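Progress report no. 3 to the Perar Small Trade Fund
Project: moving the Tefera craft shop to a new online store system
Written by: Chaltu Kumsa, project coordinator
Date: Aug 28, 2023

Dear Ayana Gebreyes,

Please find below our third report. It covers the time after the data check was finished and up to the end of last week. I have kept the same order as in the second report, so that you can compare the two.

## 1. Where we stand

The new store is running on the test address and all product pages are in it. It is not yet open to customers. We planned to open in the first half of August and we did not reach this. The reason is the shipping module, which I explain in section 3. Our new plan is to open four weeks from the date of this report.

The old store is still open and still takes orders. Both systems must therefore be kept up to date by hand, and this costs us more hours than we wrote in the budget.

## 2. Products and customer data

The old catalogue had 2457 product entries. Many of them were doubles, or products which the makers do not produce any more. After cleaning, we moved all entries that are still sold and put the others in an archive file. The archive can be opened by the shop staff but it is not connected to the store.

The product pictures were a bigger work than expected. The old system saved each picture in one size only, and the new theme asks for a square shape. We cut them again one by one for the baskets and the textiles. For the pottery we could use an automatic tool, and the result is good enough.

Customer accounts are moved with name, address and order history. Passwords could not be moved, because the two systems store them in different ways. Every customer will get an email on opening day with a link to choose a new password. The text of this email is ready in English and we are waiting for one correction from the shop.

There were 69 accounts where the postal code was missing or was clearly wrong. Shop staff have written to these customers. The accounts without an answer will be moved as they are, and the checkout page will ask for the code at the next order.

## 3. Shipping module

This is the main problem of the period. We had chosen the Zallwood shipping module, which calculates the price from weight and country. In our first tests it worked well with single products. When a basket contained products from two different makers, it added the packing fee twice. For a customer who buys three small things the shipping could become higher than the goods.

We reported this to Zallwood and they answered politely and quickly, but their correction will come only in the next big version. We could not wait for it. We looked at three ways:

- to write our own small change to the module
- to change to a fixed price for each region
- to use another module from a different supplier

We decided for the fixed price. It is less exact, and the shop will lose a little on heavy pottery parcels. On the other side, it is easy to understand for the customer and it needs no maintenance from us. The shop agreed to this in writing.

## 4. Hosting and equipment

The store itself is hosted at Tiklow, on the middle plan. The speed is satisfactory. With 200 test visitors at the same moment the front page was still loading in a normal time, but the search became slow. We have turned on caching for the search results and we will repeat the test before opening.

At the office we keep one own computer for testing and for the nightly copy of the database. The copy is made automatically, and each morning a person looks whether the file is there and has a normal size. In the next period we will also try to restore the full store from such a copy. Until this has been done, I do not want to call the backup finished.
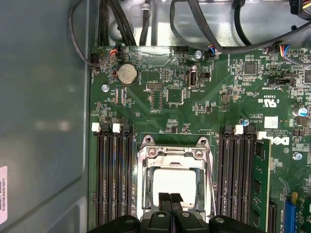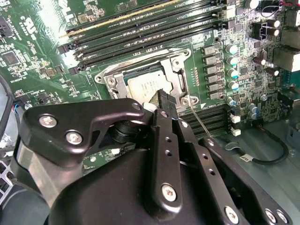 *Inside a desktop computer: the motherboard, with the coin battery (first picture) and the processor in its socket (second picture).*

## 5. Payments

Card payment is working in test mode. Mobile payment is connected, but refunds through it must still be made by hand in the provider's own page. I have written a short instruction for this, with screenshots, and the shop manager has tried it two times without my help.

We do not store any card numbers on our side. The customer goes to the page of the payment provider and comes back after paying. Some customers may find this a little old-fashioned, but for a small shop I think it is the right choice.

## 6. Training

Two of the four training afternoons were held. In the first we practised adding a product and changing a price. In the second we went through an order from the first click to the printed parcel label. The staff asked for more time on returns, so the third afternoon will be only about this.

One wish came up in both afternoons: the staff would like to see the stock of each maker on one page. The system does not have such a page. It can be exported as a table, and for now they will work with the table.

## 7. Budget

From the grant, 4000 was planned for this period for software, hosting and training together. We have stayed inside this sum. The Zallwood licence was already paid when we stopped using the module. I have asked for the money back and I have no answer yet. If it is refused, I will show it as a separate line in the final account, so that it is clear what happened.

The extra hours for keeping two systems are carried by Tefera and are not charged to the fund.

## 8. Next steps

1. Repeat the load test with the search caching on.
2. Restore the full store from a nightly copy.
3. Hold the third and fourth training afternoons.
4. Send the password email and open the new store.
5. Keep the old store readable, without ordering, for three months.

## 9. Question to the fund

We would like to ask for your agreement to move the end date of the project by one month, without extra money. If you need a separate letter for this, please let me know which form I should use.

With kind regards,
Chaltu Kumsa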